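Office supply swap returns to Skekham library on Saturday

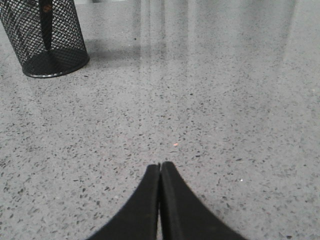 The winter desk supply swap is back at the Skekham library annex, and organizers are asking residents to bring mesh pen cups, trays and anything else that holds pens or paper. Doors open at 10 a.m. on 21 Dec 2024 and the tables will be cleared at 3 p.m.

Visitors can take up to two items for each one they drop off. Teachers from the Noranetti school district can take what they need without bringing anything - a change from last winter, when the same limit applied to everyone.

The swap handed out 2,438 items last year. Pen cups went first, according to Firouzeh Jalali, who runs the event with Tolera Gudeta.

"People bring us drawers full of pens and keep the cup," Jalali said. "We could use more cups."

Wire mesh containers should be emptied and wiped down before they are brought in. Bent rims are fine, but pieces with loose or sharp wire will be turned away. Pens should be tested on paper first. Printers, ink cartridges and batteries are not accepted.

Drop-off is at the side door on Babaei Street, where 23 parking spaces will be set aside. The front lot is closed for paving.

Anything left over will be stored at the annex until a second swap in February. The date for that one has not been set.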